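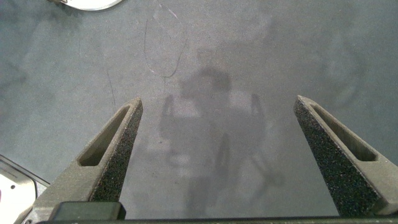
April, gears and the gray table

Up at six with every intention of doing my taxes. Took apart the sewing machine instead.

It isn't even my sewing machine. It belongs to Pacita Yap, who lives downstairs and who mentioned on the stairs, in passing, that hers had started making a noise. She did not ask me to fix it. She was making conversation. By the time she got to the landing I was carrying it up to my place, and I believe she was still saying something about the weather.

It is a Godholm, the kind with a hand wheel and a lid that weighs more than the works. The noise is a click, once per turn, followed by a small groan of the sort I make getting out of a chair. I said I'd have it back by supper. I have said this before, about a toaster.

The gray table is the only one in the apartment that doesn't wobble, so it gets all the real work, and I eat standing up. The surface is perfectly flat and perfectly dull, and I love it, but it has one fault: anything small and round set down on it goes straight over the side and under the radiator. I have donated two screws and a bearing ball to that radiator over the winter. So I put down the navy cloth first, the one that used to be a good tablecloth before the incident with the beets. Parts stay where you drop them on cloth. I wish I had known this at 30.

The manual is 126 pages long and covers four languages, threading, oiling, and a long section on not putting your fingers under the needle. On the subject of the gears it says to consult a dealer. The dealer is Verschueren, across the river, and I called him at 11. He told me the whole drive set could be had for 2,208. I asked him 2,208 what. He said it again, slower. I thanked him and went back to my tablecloth.

Getting the clips off took most of the morning. Whoever designed them had better fingernails than I do, and possibly a grudge. One went off like a cricket and I found it in my coffee, after the coffee. I have decided not to tell Pacita about that part.

By lunchtime I had reached the stage where everything is out and nothing looks as if it ever fit inside anything. I stood there with my sandwich and had a look at it all. 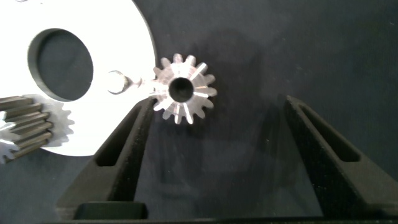 Small silver gear on the navy cloth, with the big white disc and its ring crowding in on the left.

The little silver one cleaned up nicely. I had suspected it from the start, on no evidence, and it turned out to be blameless – I went over the teeth twice with a toothpick and the reading glasses and couldn't find so much as a nick. I apologized to it out loud. The groan, I think, was dry grease. What I dug out of the housing had the color and general attitude of old caramel, and there was a good deal of blue lint in it. Pacita has been hemming curtains.

Fredy Mamani came by around two to return my ladder and stayed to supervise. He holds that you should never take a thing apart unless you drew it first. I said I had a very clear picture of it in my head. He looked at the cloth for a while and asked whether he could see the picture in my head, and then he ate the rest of my sandwich.

He did know which way round the spacer goes, I'll give him that. He also wanted me to use Lesix oil, which he swears by, and went home to get the bottle, and has not been seen since. I used what I had.

Back together by half past five, lid and all. I turned the wheel by hand. No groan. The click is still there, though fainter, and I have chosen to think of it as character. Carried it downstairs before supper, as promised, and Pacita was very nice about it. She said she'd been meaning to tell me that the noise only happened when the radio was on.

One washer left over. I put it in the jar with the others.

Taxes tomorrow.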